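**Laundry sorting** is the division of household textiles into groups, either before washing (by colour, fibre and soiling) or afterwards (by owner, type and place of storage). The second stage is usually done on a bed or another broad, flat surface.

## Before washing

Items are separated into whites, pale colours and darks. Deep blues and reds may shed dye in their first few washes and are kept apart from pastels. Fleece sheds lint and is washed with other synthetics, inside out, at a low temperature.

## After drying

Large pieces such as sheets are folded first, which clears space for clothing. Thick garments are folded 2 times at most and stacked at the bottom of the pile. Fuzzy or long-piled items are laid on top, as pressure flattens the pile.

## Mixed piles

Plain, patterned and fleece-like fabrics often share one pile until folding begins.

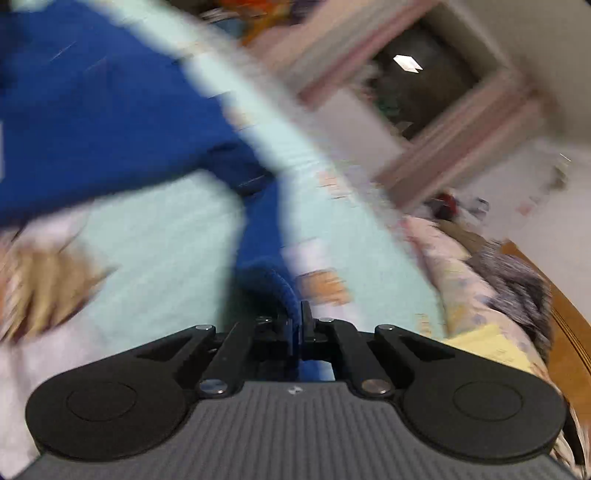
Caroline Kashindye disagrees with the order given under "After drying" and would fold small items first, leaving the sheet spread out as a clean surface until the end.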